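Equipment planning gallery – laundry and folding line, Zirkley space

Quick page for everyone putting numbers on the September budget. Captions by me (Ilango Nair), corrections to Lakshmi please, she keeps the master sheet. Will tidy up later. Prices are in the sheet, not here – they change every time we ring Flultis.

One photo for now, more when Ankica gets through her folder.

## 1. Folding table, main floor

Green sheet on the big table, folded denim up in the far left corner. Washer straight across from it, front loader, with a timber table either side. Robots standing behind the left-hand one, an arm behind the right-hand one too.
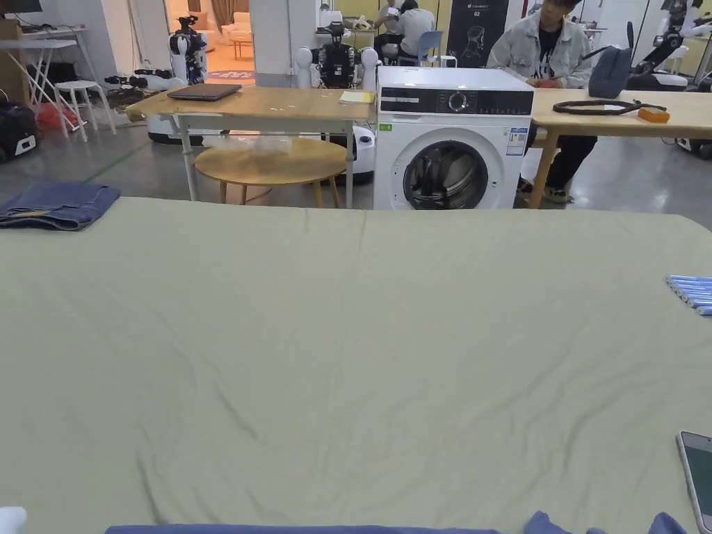 ## 2. What the floor tells us for the budget

- **Table covers.** The green fabric wrinkles, creases run right across it. Want two spares, same colour, heavier cloth. Narayanan says a fitted cover with elastic, I'd sooner clamps. Either way cheap.
- **Washer.** Keep the one we have. No second machine this round. A dryer is on the wish list, below the line.
- **Tables.** Mixed lot at the moment – big one with the sheet, long timber ones, a little round one tucked in front. Plondwood quoted on matching benches, all one height. Good quote, slow delivery.
- **Storage.** Arm and gripper parts are on the floor in front of one of the mobile bases. Shelving with bins, please, before we buy any more parts. This goes top of the list.
- **Cable.** There's a coil of black cable on the right-hand table. Allow 100 metres of floor trunking plus covers for the walkways.
- **Seating.** Stool, plastic chair, whatever else turns up. Low priority but Ankica has asked twice now.

## 3. Robots – buy or lease

Not settled. Flultis will lease for 24 months with servicing included, or sell outright with servicing seperate. Jhosep prefers leasing the mobile bases and buying the arms. I lean the same way. Lakshmi wants to see spare gripper fingers costed as a consumable – fair, we had them under capital last year and it made a mess.

Chettiar have a refurbished base on offer. Haven't seen it. Narayanan to go and look, take a tape measure, check the doorway width while he's at it.

## 4. Garments and consumables

Starting set of 42 garments, mostly denim and tees, sizes mixed. 200 laundry bags is the minimum order, so thats what we order. Labels, marker pens, detergent – under sundries.

## Still to come

- Power board and switch locations (Jhosep)
- Bench heights, measured properly this time
- Second quote for the shelving, Plondwood only did one size

Send anything missing to Lakshmi before the sheet gets locked, 4 pm.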